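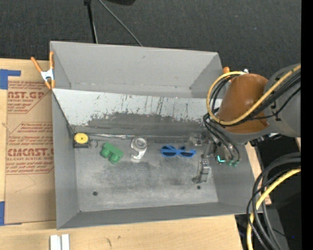

What should a first bin-picking cell be budgeted around?
The gripper and its spare parts, with the arm priced second.

The equipment planner at Grilura put it that way in August, while the firm was settling its order for a second cell. The first budget had gone the other way. "We spent weeks comparing arms and gave the tooling one line," the planner said. "Fingers, fittings, hoses and cable dressing came to 17 percent of the total. We had written down 2."

Quotes came in from Alari and Vakport. Vakport was cheaper on paper but left out the mounting plate and charged separately for commissioning. Alari listed 43 items, down to the cable ties. "I would take the long quote. You can strike lines from it."

Bins were planned as consumables. Mixed items of different shapes and finishes mean contact with the walls, and the planner allows for scuffing from the start. Clamps and table covering go under the same heading.

The second cell, Puma, is scheduled on 600 hours between finger changes. "That number is ours, from the log. The supplier's figure was for one part type." Spare fingers are ordered with the arm, on the same purchase order.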